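종아리와 발바닥 셀프 근막 이완: 폼롤러 사용 순서

본 문서는 Plosovlow 운동관리실에서 배포하는 셀프 이완 절차 중 하체 후면 편이다. 대상은 주 2회 이상 달리기 또는 하체 근력 운동을 하는 성인이며, 준비 운동과 정리 운동에 모두 적용할 수 있다. 허벅지 앞면과 둔근은 별도 문서에서 다룬다.

적용 제외
다음에 해당하면 절차를 시행하지 않는다.
- 최근 48시간 이내에 종아리 또는 아킬레스건을 다친 경우
- 심부정맥혈전증 병력이 있거나 한쪽 종아리만 붓고 열감이 있는 경우
- 항응고제를 복용 중인 경우(담당 의사와 상의 후 결정)
- 피부에 상처, 발진, 심한 멍이 있는 경우
- 당뇨 등으로 발의 감각이 저하된 경우

준비물
- 폼롤러 1개. 표면이 매끄러운 중간 경도 제품. Vondik 규격표 기준으로는 2단계에 해당한다.
- 마사지볼 1개. 테니스공으로 대체 가능.
- 미끄럼 방지 매트
- 초 단위 표시가 되는 타이머

돌기형 롤러는 압력이 좁은 면적에 집중되므로 처음 2주 동안은 사용하지 않는다. 길이가 짧은 롤러는 양쪽 종아리를 동시에 올릴 때 다리가 빠지기 쉽다. 이 경우 한쪽씩 진행한다.

압력 기준
통증을 0에서 10까지로 나누었을 때 4 내지 5를 유지한다. 호흡이 멈추거나 발가락에 힘이 들어가면 압력이 과한 상태다. 엉덩이를 바닥에 내리면 하중이 줄고, 반대쪽 다리를 위에 포개면 하중이 늘어난다. 저림이나 찌릿한 느낌은 압력 조절 대상이 아니라 중단 사유다.

1단계. 종아리 전체 롤링
매트에 앉아 두 다리를 뻗고 롤러를 발목 바로 위에 가로로 놓는다. 손은 엉덩이 뒤쪽 바닥을 짚고 손끝은 바깥을 향하게 한다. 엉덩이를 살짝 들어 롤러가 발목 위에서 무릎 아래까지 이동하도록 몸을 앞뒤로 움직인다. 편도에 4초를 쓴다. 무릎 뒤 오금은 혈관과 신경이 얕게 지나가는 부위이므로 롤러가 닿지 않게 한다. 총 80초 진행 후 휴식한다. 손목이 불편하면 주먹을 쥐고 짚거나 엉덩이를 내린 상태로 실시한다.

2단계. 안쪽과 바깥쪽 구분
다리를 안으로 돌려 엄지발가락이 반대쪽을 향하게 하고 10회 왕복한다. 이어서 바깥으로 돌려 10회 왕복한다. 정강이뼈 위로 직접 구르지 않는다. 좌우를 따로 시행하며, 뻣뻣한 쪽부터 시작한다.

3단계. 압통점 고정
1단계와 2단계에서 유난히 단단하게 느껴진 지점을 찾아 롤러를 멈춘다. 그 상태로 발목을 천천히 당겼다가 편다. 8회 반복한다. 한 지점에 30초를 넘기지 않는다. 한 다리당 두 지점까지만 처리하고 나머지는 다음 회차로 넘긴다.

4단계. 발바닥
벽이나 의자 등받이를 잡고 선다. 마사지볼을 발뒤꿈치 바로 앞에 두고 체중의 일부만 싣는다. 발뒤꿈치 앞에서 발볼까지 직선으로 굴린 뒤, 안쪽 아치를 따라 같은 방식으로 굴린다. 한쪽에 60초. 아침 첫걸음에 뒤꿈치 통증이 있는 사람은 앉은 자세로 바꾼다.

5단계. 스트레칭과 확인
벽을 향해 서서 한 발을 뒤로 보내고 무릎을 편 채 뒤꿈치를 바닥에 붙인다. 30초 유지한다. 같은 자세에서 무릎을 약간 굽혀 30초 더 유지한다. 무릎을 편 자세는 비복근, 굽힌 자세는 가자미근에 자극이 간다. 반대쪽도 동일하게 한다. 마지막으로 맨발로 열 걸음을 걸으며 좌우 차이를 확인한다.

시행 빈도
운동 전에는 1단계와 2단계만 시행하고 고정 압박은 생략한다. 운동 후에는 전 단계를 시행한다. 휴식일에는 1단계와 4단계를 권장한다. 동일 부위는 하루 두 차례를 넘기지 않는다.

기록 방법
Vondham 기록지에 날짜, 시행 단계, 최대 통증 점수, 다음 날 아침의 뻣뻣함 정도를 적는다. 금요일에 한 주분을 비교하여 점수가 두 주 연속 오르면 롤링을 멈추고 진료를 받는다. Villalobos 지점 회원은 접수대에서 같은 양식을 받을 수 있다.

롤러 관리
사용 후 중성세제를 묻힌 천으로 닦고 그늘에서 말린다. 알코올은 발포 소재를 경화시킬 수 있으므로 제조사가 허용한 제품에만 쓴다. 세워서 보관하고 위에 물건을 올리지 않는다. 표면이 눌린 채 복원되지 않거나 갈라지면 교체한다.

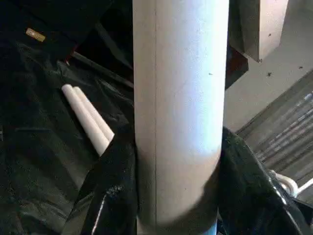 교체한 롤러는 경도가 이전 제품과 다를 수 있으므로 첫 회에는 1단계만 시행하고, 통증 점수를 새로 기록한 뒤 나머지 단계를 추가한다.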